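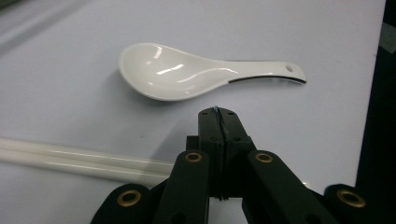 Vatberg Community Lunch - progress report to the Ukard Fund

Report date: October 9, 2025
Period covered: first 12 weeks of the grant

Where we are up to

The lunch is running every week in the Tavares Street hall and has not missed a session. We served 600 meals in the period, counted at the servery and not from bookings. That is a little under what we put in the application. The shortfall is nearly all from the first few weeks, before the notice went up at the medical centre and the library. Numbers have been steady since then and the last few sessions have been close to full.

Most people who come are older and live alone. We also get a small group of parents with preschoolers, which we had not planned for. They tend to arrive early and leave before dessert, so they sit at the end near the door where there is room for prams.

Menu and food

We changed the menu after the first month. The original plan had a hot main with two vegetables each week, and a lot of the vegetables were coming back on the plates. We now do soup and bread first, then a smaller main. Leek and potato, pumpkin, and chicken and barley have all gone well. The lentil soup did not and we have dropped it.

Food cost per meal is within budget. Meat has gone up more than we allowed for, and we have made up the difference by buying dry goods in bulk and using the greengrocer's end-of-day boxes when they are available. The boxes are useful but hard to plan around - one week it was almost entirely celery.
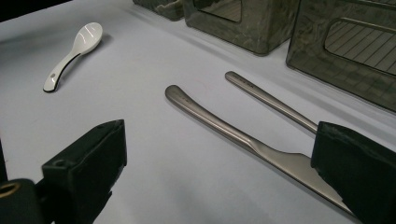

Joanne Pritchett

Kitchen and equipment

The equipment line in the budget was $2,000. It has been spent on a second soup kettle, a set of lidded tubs for the cool room, and replacement crockery and cutlery. The old crockery was a mix of donated sets and would not stack properly in the dishwasher racks. Receipts are attached to the financial statement.

The dishwasher itself is still a problem. It belongs to the hall and has been serviced twice in the period, but it stops mid-cycle when the hot water is being used elsewhere in the building. On those days we wash by hand, which adds the better part of an hour to the pack-up. The hall has asked a plumber for a quote on a separate hot water unit. We are not asking Ukard to pay for this.

Food safety

The council inspection was done in the second month. We passed, with one item to fix: the thermometer log for the cool room had gaps in it on days when the hall was hired by other groups. The log is now kept on the cool room door and our cook fills it in on arrival. Allergen sheets are printed for each session and kept at the servery.

Bookings

We moved bookings from the paper sheet to Drolta at the start of the second month. It has made the shopping easier because we can see numbers the day before. Many of our regulars do not use it and ring instead, and we enter those by hand. We expected that and have kept the phone line open.

No-shows are lower than they were with the paper sheet. The reminder message seems to help, though some people have told us they find it annoying and we have turned it off for them.

Transport

This is the part of the project that is behind. The application included a pick-up run for people on the north side of Vatberg, where the bus does not line up with lunch. The community bus we intended to hire is already booked on our day until the end of the year. We have used taxi vouchers in the meantime for people who asked, but they cost more per trip and we have had to limit them.

We have two options for the next period. One is to move the lunch to a different day when the bus is free. The other is to stay on the current day and share a vehicle with the day centre. We have asked the people who come which they would prefer, and most would rather keep the day. We are waiting to hear from the day centre about its insurance.

Budget

Food, hall hire and wages are all on budget. Transport is underspent because the pick-up run has not started. We would like to carry that money into the next period for the same purpose, and ask for your agreement in writing before we do so.

Next period

- Start the pick-up run, or report back if the day centre cannot help
- Print the menu in larger type
- Trial take-home portions of soup for people who want an evening meal
- Confirm hall dates over the Christmas break, when the floor is due to be resealed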